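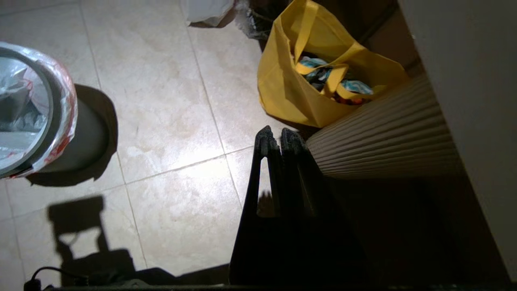
*Bin, tote and the usual crowd on the tile floor.*

# Nultach round bin, two months in: fine, but I wouldn't rush

I bought the Nultach because a Lullwood catalog told me it would "end bag clutter." I have heard that before. The idea is that you skip buying rolls of liners and use the carrier bags you already bring home, and the rim is supposedly shaped to hold whatever bag you've got. Mine came to 30 dollars with shipping, and I was annoyed before I opened the box.

Most round bins will take a carrier bag if you fold enough of it over the edge. My old one did, and it was a hand-me-down. So the question for me was whether this one does it better.

A little, yes. A medium bag folded well over the rim stays up through a normal day of kitchen trash. Small bags are another story. Anything from the pharmacy slides in on the first coffee filter, and then you're fishing. Nultach's leaflet says the bin suits bags "up to 45 liters," and I'd like to meet the person who gets home with a 45-liter carrier bag.

Looks: it's a bin. With a printed bag over the edge you see more of the bag than you do of the bin, so pick the color you like and then forget about it.

## What it does about the clutter

Nothing. The spare bags still have to live somewhere, and in my house that's the floor until I get fed up. I tried the Verent wall dispenser in December (a tube you stuff from the top and pull from the bottom) and took it down after 8 days. Thin bags came out in a chain, thick ones wouldn't come out at all.
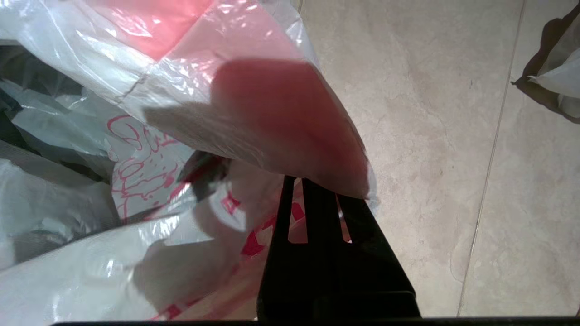 *Big white carrier with the pink and red print. Thin stuff.*

Bags like this are the hard case for any of these gadgets. They're big enough for the bin, but the plastic is so flimsy that they bunch up the minute you let go, and they take up far more room loose than they should. If you flatten one, fold it in thirds lengthwise and roll it, it shrinks to nearly nothing. I do that for a week at a time and then I stop.

What has worked better than either product is a plain tote with all the other bags inside it. Kälin sells a "bag organizer" that as far as I can tell is a tote with a stiffer bottom, for a lot more money. I passed. A cheap one flops a bit and does the job.

## Gripes

- No lid in the box. It's sold separately, and the listing buries that.
- The leaflet is 2 pages, one of them an ad for other bins.
- On tile it scoots when you pull a full bag out. Hold it with your foot.

## Worth it?

If you need a bin anyway and you hate paying for liners, it's decent and I'm keeping mine. If your current bin holds a bag, leave it alone. Wait for a sale if you can, and check what the lid costs before you order.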